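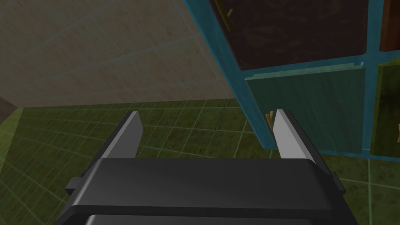 *Open fingers, low over the green tile, in Zernell's simulated practice room.*

**Zernell's two-armed robot gets a proper tune-up before fall classes**

ENDELL, Sep 10, 2023. Folks who stopped in at the Zernell workshop on Gowda Street this past week may have found Eimear Hanrahan at her desk with a cold cup of tea, opening and closing the same pair of gripper fingers over and over. The robot she was looking after lives entirely on the computer, but she'll be the first to tell you it needs as much care as the one bolted together in the next room, and maybe a bit more patience!

The simulated robot is where every new student at Zernell starts out, long before they touch any hardware. It had been running on the settings it was given in June, and over the summer the two grippers had drifted out of step with the real ones, mostly through small edits that were never written down. One closed a touch early. The other had a finger pad that let go of drawer handles halfway through a pull, which was no fun for the summer group.

So Hanrahan and Orestis Balaskas set aside the week to put it right. They began with the fingers, resetting the open position on each side and then the friction on the pads, and after that they went through the wrist joints (Balaskas keeps a paper notebook for this, and it is getting quite full). The control software, Vereteck, lets them save each change as its own step, and by Friday evening they had 43 of them on the list. 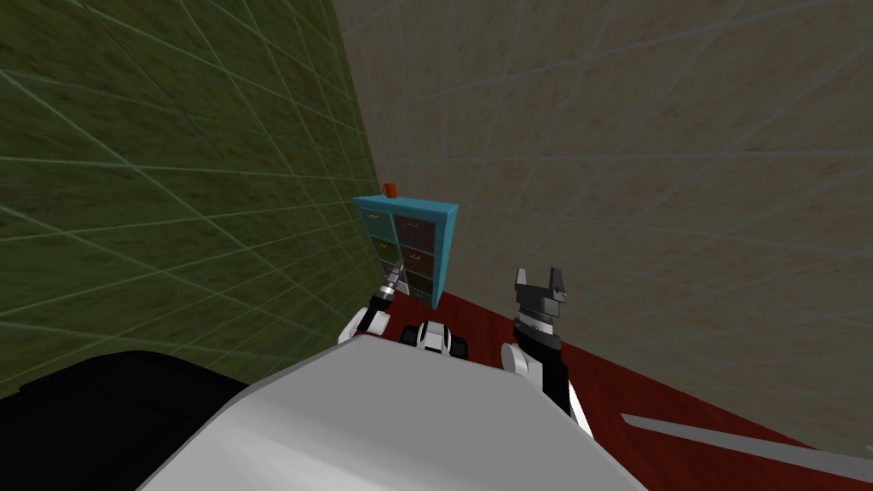

Getting the arms to start from the same place every time took the longest, and Balaskas is happy to talk about it at length if you let him. The start pose is stored separately for each arm, so a correction on one side does nothing for the other, and the pair of them had to be checked against each other after every save. For that he likes a pose with the left gripper down by the lower drawers of the teal cabinet and the right one up with its fingers open, since a wrist that's a little off is easy to spot when the arms are doing such different things. He also turns the view so he can look down over the white body and see both shoulders at once.

"You move one number and you go and look, and then you move it back," he said, laughing. "I've enjoyed it more than I probably should."

With the start pose settled, they left the computer to run 1,360 practice drawer pulls overnight, and Hanrahan came in early to read the log. She was pleased with it on the whole, though she wants to spend another morning on the left wrist, and she has asked that any further edits go in the shared log with a name beside them.

Students can sign up for a session at the front desk in Endell, and the workshop will have the kettle on.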